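Tollthorpe back nine: worth walking in the wind?

Golf Trips and Courses > Coastal and Links

fescue_first
Just back from three days at Tollthorpe and I can't stop thinking about the back nine! We walked it twice, once in a dead calm and once in a wind that had my hat halfway to Clivemley, and I'd swear they were two separate golf courses. The 12th is the one everybody photographs (green tucked behind the dune, ocean on the left the whole way), but for me the 14th is the star. It plays 400 from the middle tees, and on the calm morning I hit driver and a smooth 8 iron. That afternoon I hit driver, 3 wood, and still had a chip left. Loved every second of it.

Question for people who know the place: is there a wind that makes 14 through 16 play the way the architect wanted? The guy in the shop said Schmieder built them for a north wind, but we had it out of the southwest both times.

mulligan_Gunnel
North, no doubt about it. With the wind behind you on 15 you can finally use that big slope short of the green. Land it 40 yards out and watch it go. It's the most fun shot on the property and most visitors never see it because they come in summer. Go in January if you can stand the cold. I have, and I'd go again tomorrow.

alvar_n
Going to disagree with Gunnel a little. I think the routing only makes sense in a southwest wind. You get 14 straight into it, 15 across, and then 16 is the reward. In a north wind 16 is a slog uphill, and the bunker on the right is basically out of play for anyone who isn't a long hitter. Why would you put a bunker that good where it doesn't matter?

mulligan_Gunnel
Because it matters for your second, Alvar! Lay back and you have to carry it. Try it from there next time.

alvar_n
I've tried it from IN there, many times. Fair point about the second shot though. I still like southwest better.

Folke_H
Has anybody here played Nirncombe the same week? We're thinking of doing both and I'm wondering about the drive between them. My wife plays off the forward tees and cares a lot more about good forward tees than about wind.

fescue_first
Folke, yes! We did Nirncombe on the way home. The drive is easy, go by the coast road and stop for pie at Clivemley. Forward tees at Nirncombe are really well done, they have their own angles into the fairways and don't feel like an afterthought. Tollthorpe is a bit weaker there. The forward tee on 12 takes the dune out of it completely and that's a shame.

Aslak S
Playing devil's advocate: I like Nirncombe more. Shorter walk between greens and tees, and I broke 80 there for the only time in my life, so I may be biased. The greens were also quicker when I went. Tollthorpe's had been sanded and I was leaving everything short.

fescue_first
Breaking 80 would do it for me too, congrats! Ours were rolling beautifully at Tollthorpe, so you must have caught them right after the sanding. Give it another shot.

Stellan_A
Walked Tollthorpe with a pushcart last fall and would recommend it to anyone over 60. The climb from the 13th green up to the 14th tee is the only rough stretch. There's a bench at the top and you can see the whole bay from it, and I sat there long enough to let 10 people through. Best seat on the course. Caddies know the greens cold, so take one if you can, especially for 17, where everything breaks toward the water even when it looks like it goes the other way.

Folke_H
Sold. Booking both, and my wife says she's playing the middle tee on 12 so she gets the dune. Pie at Clivemley noted.

alvar_n
Report back on the wind please. I have an argument to win.
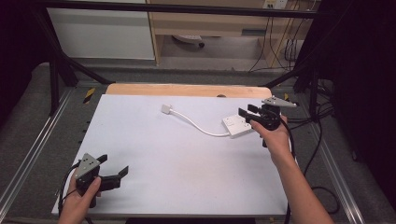
More threads in Coastal and Links

Pushcarts in soft sand: which wheels?
Nirncombe twilight rates, anyone played after 4 pm?
Best short par 4 you've played this year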